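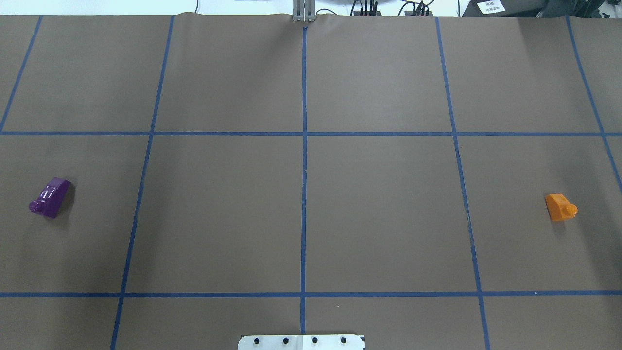

How to sort a small-parts drawer lot without losing your mind

July, by the Gendberg Hobby Room

Bought a mixed lot. Screws, washers, springs, odd brass bits, the usual. Mine came from a shop clearance over in Conoleck, one big tub, 338 pieces on the label. Here's how I get through one of these in an evening. Takes longer the first time.

What you need

– paper to cover the table, any color as long as small metal shows up on it
– tape that peels off clean, painter's tape is fine
– a magnet in a sandwich bag
– shallow lids or jar tops
– a ruler or cheap caliper
– a soft brush, old toothbrush works
– drawers or bags for the end

Set up

Clear the table first. All of it. Lay the paper flat and tape it down so it can't creep. Then tape lines across and down to make boxes. Don't measure. Crooked is fine, you only need to see where one pile stops. Make a few boxes bigger than the others for the common stuff, you will always have more wood screws than you think.

Leave one box blank for "no idea". Important one. If you stop to identify every weird part you'll be there till midnight.

Write on the tape, pencil or marker. I do it on scraps and stick those in the boxes so I can move them later.

First pass – magnet

Magnet inside the bag, drag it through the tub. Lift, hold over a lid, pull the magnet out of the bag. Steel drops off. Do it again till nothing jumps. What's left is brass, aluminum, plastic, some stainless. Two tubs now and both are easier.

Keep the magnet away from anything with a card stripe. Learned that one with a library card.

Second pass – shape only

Ignore size. Just shape. Screws, bolts, nuts, washers, springs, pins, everything else. Grab a small handful, drop it in front of you, push bits into boxes with one finger. Don't pick them up one by one, pushing is much faster. Handfuls should be small enough that you can see every peice without turning anything over.

Box gets full, tip it into a lid and carry on. If a pile starts running into the next one you left it too long.

I do 10 handfuls then stand up. Your back will thank you, and your eyes get lazy after that anyway.

Third pass – size

One shape at a time now. Put the other lids on the floor or a shelf, out of elbow range. Tip the bolts back out and use the same boxes for size, new labels.

Bolts: diameter first, then length. Length is measured from under the head on most of them. Countersunk ones go from the top of the head, flat face to tip. Mixed metric and inch lots are a pain – try a known nut on anything you're unsure of. Spins on easy by hand, good. Binds after a turn or two, it's the other system, back it off and don't force it.

Washers: by the hole. Outside size matters less. Stack them on a nail, the odd ones stick out right away.

Springs: tangled, always. Don't pull. Hold the clump loosely and roll it, they sort of unscrew from each other. Stretched ones go in the trash.

Cleaning

Light rust, brush it off dry. Heavier, soak in white vinegar overnight, rinse, then dry them properly the same hour or they flash rust on you. Drop of oil after. Skip plated parts, vinegar eats the plating. Brass I leave alone, I like it dull.

Anything with chewed up heads or flat threads, out. You won't use it. You'll find it again in 7 years and be annoyed.

Putting away

I use the Kao drawers, the narrow ones, because that's what fits on my shelf. Bags in a shoebox work too. Label the front with size and glue or tape one sample part next to it. Saves so much opening and closing.

Don't fill drawers past two thirds. Under ten of something, don't give it a drawer, bag it and put it with its neighbors.

The "no idea" box goes in a jar. Go through it when you're bored. Last time mine had two hinge pins from the Proltbridge cabinet kit I'd been missing all winter.

Bigger lots

Over 300 or so I'd split it across two evenings. Do the magnet and shapes on Friday, sizes the next day. Lids stack if you put a sheet of card between. Leave the paper down overnight if you can keep the cat off it, otherwise everthing goes back in lids.

Peel the tape slowly when you're done, low angle. Fold the paper in half before you lift it and tip the grit into the bin. Check the floor with the magnet.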